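We use cookies to remember your language and region. Accept all | Manage settings

Noiphan Tabletop Kit — Set-up Guide
Section 4: Your first sorting layout
Posted in January by the Gullodstead guides desk

By now the arm is bolted down and has passed its self-check, so this is where the fun starts! The Noiphan learns a layout surprisingly quickly, and a few cups and drinks are all you need to get it going.

You will need: a clear white table, red and blue marker tape, two paper cups in different colours, and up to three small drinks with their caps on or tabs unopened.

1. Open Plaltetti on your computer and choose New Layout. Give it a name you'll recognise later.

2. Stick down your tape markers. Small pieces are fine, and a slight angle does no harm. Press the corners flat.

3. Send the arm to its park position and wait for the tone.

CAUTION: Keep your hands off the table until the park light is steady. If the arm stops short, you'll get code 272. Press Release, then park it again.

4. Stand the cups towards the back, open end up, with a narrow gap between them. Put the drinks in front.

5. Press Learn. Plaltetti takes 15 seconds to build its map — please don't lean over the table while it works.

6. Check the names on screen. Tap any that are wrong and type your own. We love this part, as you can call a can whatever you like and it will stick.

7. Press Run Slow for the first go. Leave full speed for later, once you've watched a whole round.

NOTE: Code 3202 means two items are too close for the fingers to pass. Move one of them and press Learn again.

NOTE: Shiny cans sometimes need a second Learn. Softer light helps a great deal.

Once you're happy, save the layout to one of the 19 memory slots. A good starter layout, ready for Learn:
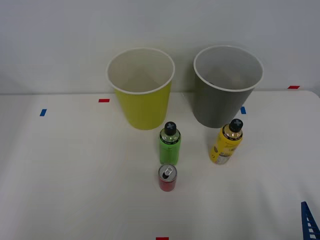 Drolivach writes: I ran mine with the cups swapped over after saving, and it still went to the right colour each time. Do I need a fresh slot for that, or will the old one do?

Contact Gullodstead support | Copyright Gullodstead | Back to top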